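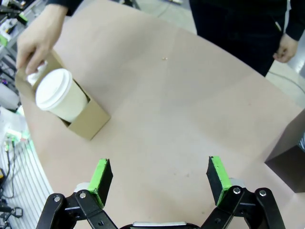

Slide 1: A large work surface with a pale tan covering, faint creases and seams.

Speaker notes, Kirkberg, 15 October 2021
"Small repairs to old maps"

Slide 1. Wait until people sit down. Thank Lucienne Riviere for the invitation. Say that I am a map keeper by profession and learned repair late, so my advice is for people in small archives without a laboratory. Leave the slide up during the welcome.

Slide 2. The Bandara collection. We have 800 sheets, mostly estate maps and drainage plans. Many were folded in eight parts to fit in a coat pocket. The fold gets weak first, then the corner where two folds meet. Ask who has seen a hole of this kind. Usually many hands.

Slide 3. Before you touch anything. Brush the surface from the middle outwards, with a soft brush. Test every ink with one drop of water on cotton, in a place which does not matter. The red ink on the Jotside plans runs very badly - tell the story of the parish boundary, but keep it short.

Slide 4. Paste and tissue. Wheat starch paste, cooked slowly and passed two times through a sieve. Tear the tissue, do not cut it. A torn edge has fibres that lie flat, and a cut edge shows as a line after drying. Pass the samples round, starting from the left side of the room. Please ask to have them back!

Slide 5. Drying. Blotter, board, weight. Change the blotter after ten minutes and then leave it until the next day. In January our store room is cold and I give it one more day.

Slide 6. When to stop. Nimal Gunawardena from Ciresholm sent me a sheet with old tape on both sides. I did not repair it. I put it in a folder and wrote a note for a real conservator.

Questions. If somebody asks for the price of tissue, the supplier list is on the last page of the handout.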